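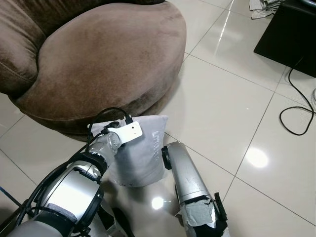

By Oluf Ketilsson
25 Mar 2025

Hafstein, the company that runs furnished rental apartments, will decide before the end of June if it buys its first two-armed robots for tidying rooms between guests. The plan covers 2 machines from the supplier Clakance. If the first budget is approved, they will work in one building only, and the other buildings must wait.

The work that the company wants to hand over is simple for a person. A pillow that is on the floor next to an armchair must be picked up with both arms and put back on the seat. The same is wanted for blankets and small cushions. Cleaning of bathrooms and kitchens is not part of the plan.

According to the budget paper, the monthly service contract for one robot costs 2,342 euros. It includes software updates and one visit by a technician. It does not include gripper covers, cables and other parts which wear out, and for these the company wants to reserve 3,000 euros in the first year.
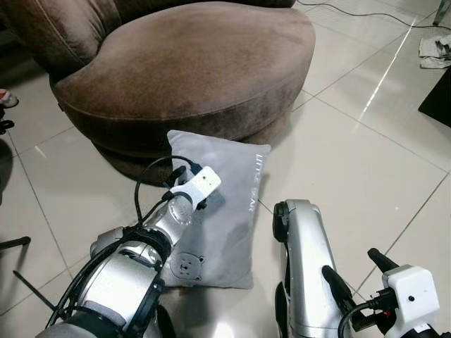 Small parts, separate budget

The paper gives a lot of space to these small parts. Hafstein asked also for an offer from Bellitari, whose contract has a higher monthly price but includes all the spare parts. The two offers are difficult to compare, the paper says, as long as it is not known how quickly the fingers wear when they handle soft fabric all day.

Floors are another question. Many of the apartments have shiny tiles that reflect the lamps, and furniture that stands very low. The company wants that both suppliers show their machines on such a floor before any contract is signed. 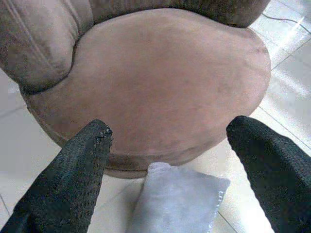 Pralari, which rents out apartments in the same region, is more careful and will not plan any money for robots this year. It said in a short written answer that the monthly price is easy to understand, but the hours of staff who must stay near the machine are missing from most offers, and it would like to see them in writing first.

Hafstein has included such hours in its own paper. For the first weeks, one employee will be present during the whole shift. After this the company hopes that one person can look after both robots from the office on the ground floor. 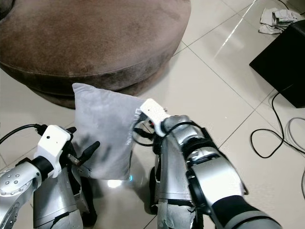 The building chosen for the start has 16 apartments, all with similar furniture. Training of the staff would take almost 2 weeks and is paid from the normal training budget. If the decision is positive, the contract will have a fixed end date, and the company can return the machines without buying them. An answer from Bellitari about a shorter contract is still expected.

Last updated: 14:20

We use cookies to remember your settings and to count visits. Accept all | Manage choices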